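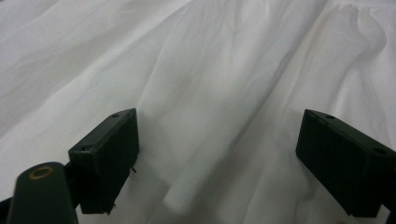
Thread on the grasp-width estimator in the cloth folding stack. I rewrote most of it in February and have been asked for notes a few times, so they're going here.

Short version: the old estimator reported jaw opening from the linkage model and the policy trusted it. On rigid objects that works. On thin cotton the error in the model is larger than the thickness of the thing you're holding.

So "closed on two layers" and "closed on nothing" came out as the same number. The planner read both as a grasp and went ahead with the lift.

First fix was a threshold. It lasted one afternoon. Any threshold that caught an empty close also rejected a clean pinch on a single layer.

Second fix was a small classifier on the wrist view, run once at closure, three outputs: empty, holding, unsure. It's a cropped window at the fingertips and nothing else. The full view made it worse, because it learned the garment and ignored the fingers.

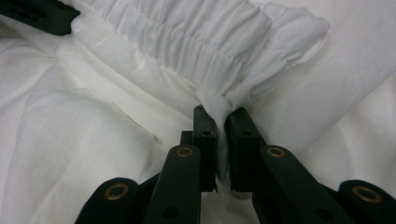

Gathers are the bad case for it. A waistband gives you a lot of fabric between the pads even when you meant to take one fold, and the bulge over the tips hides the gap. The classifier says "holding" and it's right, but the planner also wants to know how much it's holding, and there's no answer to that in the crop.

What we do now: on any garment region tagged elastic, the layer count is dropped from the state and the lift planner uses the conservative profile. Slower by a noticeable amount. Fewer bad lifts.

The tags come from the garment segmenter (Tóth, our internal name, don't look for it, there's no repo).

Timing next, as it caused more trouble than the perception did.

Wrist streams and the head stream come in on separate clocks. The old logger stamped frames on arrival at the host. Under load the head stream fell behind by up to 90 ms, and it fell behind by different amounts within one episode.

At 30 Hz that's nearly three frames. If the label says the jaw closed at frame N in the wrist view, the head view for frame N shows the hand still on its way in.

Jhun Catacutan found it by plotting closure events against fingertip speed. Closure should sit at the bottom of a dip. Ours sat on the way down. 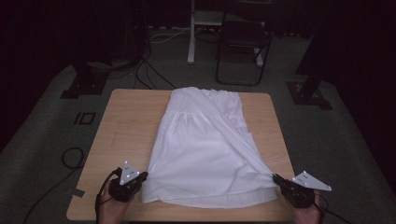 Pose tracking had its own version of the same problem. The solver takes a plate pose per hand and interpolates through dropouts, and for a long time it did so without marking which samples were interpolated. With the garment laid lengthwise and one tool out on a lower corner, the plate on that tool leans well over to the side, and a low angle like that is where the corner detections get noisy. The solver now writes a per-sample validity flag and a covariance. If more than 5 consecutive samples are invalid, the segment is cut there.

Cutting segments lost us less than I expected. We reprocessed 2593 episodes through Drolitz (the replay and validation tool) and roughly a tenth had at least one cut. Most were near the start, before first contact, where it doesn't matter much.

Drolitz also checks left/right assignment now. Swapped hands were rare but they poison the bimanual model out of proportion to how often they happen. The check compares each wrist trajectory to the matching plate trajectory over a two-second window. Cheap, and it hasn't given a false alarm yet.
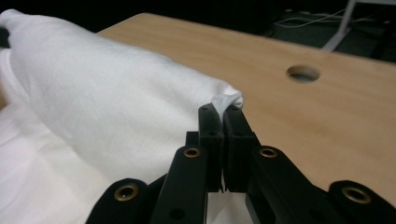 Corners are the easy case for the closure classifier. You get a small peak of fabric, the tips are visible, and the gap has cloth in it or it doesn't. I'd still keep the "unsure" output. When it fires we hold position for a few frames, classify again, and reopen if it's still unsure. Reopening costs less than dragging a half-grasped hem across the table.

Config notes for anyone on the Clarnari branch: closure_check is on by default, the old width_only flag is ignored with a warning, and the validity field is required. Logs without it won't load. There's a migration script in tools/, run it on a copy.

Still open: layer count on flat regions. Two layers of thin white cotton look a lot like one. I've tried shading cues and a short rub motion with the pads. The rub works better but the policy has no action for it yet.

Also open: the head stream clock drifts after the host sleeps. Current workaround is don't let the host sleep.

Plots and the closure crops are in the Skurnombridge folder, same layout as last time.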